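Re: [trendero-owners] Hesitation off the line when warm

On Friday, the Vosix garage wrote:
> Mine does the same thing. Pulls clean when cold,
> then after 20 minutes it bogs from every stop light.
> Did the plugs already. What next?

Hey all,

Been there! My Trendero did this all last April and I threw way too many parts at it. Before you buy anything, pull the intake hose and look for a split on the underside of the bend.
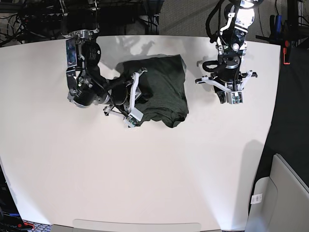
Mine had a crack you could only see when you squeezed it. I ordered the Goh replacement hose (45 bucks, shipped) and it fit fine, though the clamps were junk so I kept my old ones.
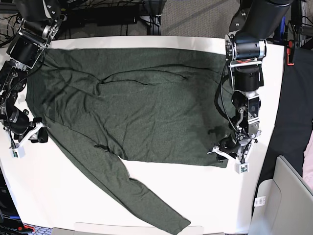
Then clean the throttle body while it's all apart. Use the right spray, go easy, and let the idle settle for 7 minutes before you drive it.

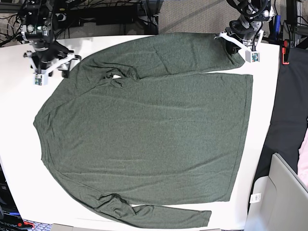 If it still bogs, I'd look at the fuel filter next. I went with a Zunimau and it's been good for 1000 miles so far, even with the AC on in traffic (the real test, right?).

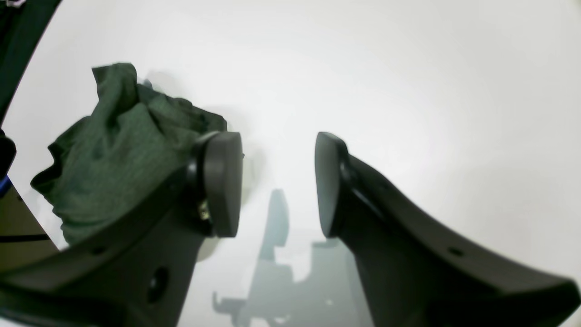 Oh, and the lower hose clamp is a pain to reach. Long screwdriver, from the passenger side. Let us know what you find!

Ray

Recent threads
- Rear brake squeal in reverse
- WTB: Trendero spare wheel
- Which oil for towing?

Contact list owner | Back to top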